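# Closing on a can with the wrist camera in Grilo

Use this when your grasp node keeps stopping short or squeezing off-center. You need Grilo 2 or later and a gripper that reports finger position. The steps were written by Senad Ionescu for the Warkwood cell and should work on any two-finger setup.

## 1. Start the camera node

Launch the driver first, then the detector. If the detector page returns a 404, the driver isn't up yet. Wait and reload.

## 2. Detect the rim

Looking straight down, the easiest thing to fit is the outer rim of the lid. Set the detector to `circle` and turn off color matching. Color matching locks onto the pull tab, and the tab is not always in the middle.

```
detector:
 mode: circle
 use_color: false
 min_score: 27
```

Shiny lids cause most of the bad fits. If the circle jumps toward a reflection, lower the exposure before you touch `min_score`.

## 3. Center, then close

Run `grilo align` and let it finish. It moves the wrist until the circle sits midway between the fingers. Then run `grilo close --soft`. Both fingers should meet the can at the same time. If one gets there first, it pushes the can sideways and your next pose estimate will be off.

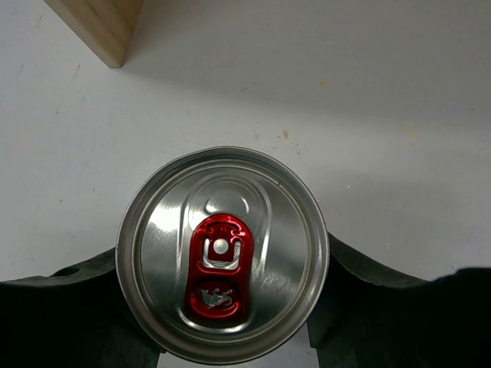 Save the finger positions once the gripper has settled. The planner reads them as the held width, and a stale value will make it refuse to lift.

## 4. Mask the fingers

With the gripper closed, dark finger edges sit right next to the rim and the fit can slide onto them. Load the closed-gripper mask:

```
grilo mask load closed
```

Costel Spahić keeps masks for the older Leka fingers in the Sturham repo, under `masks/`. They need to be redone if you change the camera mount.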